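How Does Bread Rise?
Morkau Food Learning Center – Pages for Young Readers 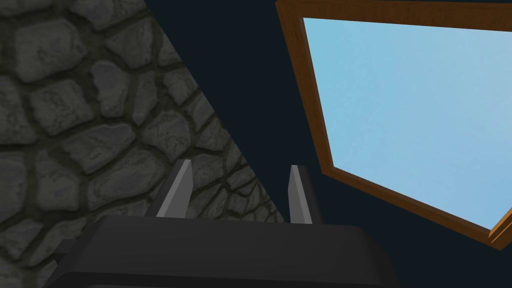
A gripper with two fingers, drawn by computer.

Bread begins as a heavy lump of flour, water, salt and yeast. Yeast is a living thing. It belongs to the same family as mushrooms, but each yeast cell is so small that it can be seen only with a microscope.

What does yeast eat?
Yeast feeds on sugars that come from the flour. As it feeds, it gives off a gas called carbon dioxide – the same gas that makes the bubbles in soda. The gas collects in the dough and makes it swell.

Why does the gas stay inside?
When flour and water are mixed, they form stretchy strands called gluten. Pressing and folding the dough, which bakers call kneading, makes the strands stronger. They hold the gas much as a balloon holds air.

What happens in the oven?
The heat makes the bubbles grow larger, and the loaf rises one last time. Then the yeast dies, the dough becomes firm and the crust turns brown. The small holes in a slice of bread show where the bubbles were.

At the bakery
The Thaler Bakery in Gistov makes 200 loaves each morning. Head baker Jolán Bognár kneads the dough for 20 minutes and then leaves it in a warm room until it has doubled in size. School groups may visit the bakery in December.

Words to know
Yeast: a tiny living thing that makes dough rise.
Knead: to press and fold dough.
Gluten: stretchy strands in dough made from wheat flour.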